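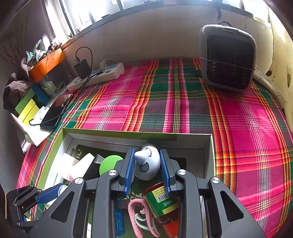

The swap shelf comes back to Dornville in March

The library wants another go at the toy and household swap, and says last year's was a success. I'd like to know by what measure. The count we were given was 130 items brought in, which sounds fine until you ask how many left again. Someone drove 11 boxes to the charity depot in Nerska afterward, and the depot sent 3 of them back.

The idea is that you bring what you don't need and take what you do. In practice people bring a lot and take very little, and the hall turns into a free drop-off for puzzles with pieces missing. Purba tried a one-for-one rule and gave it up by lunchtime — too many arguments over whether a bag of blocks is one thing or thirty.

This year there will be a table fee of $32 for anyone bringing more than a carload. It may help. It may also mean the same stuff turns up in four smaller cars.

If you do plan to come, sort at home first. Check that things work, tape the lids down, and write on the box what is in it. Doors open at 9 a.m. and whatever is left at 2 p.m. goes home with whoever brought it. That last rule was on the poster last year too.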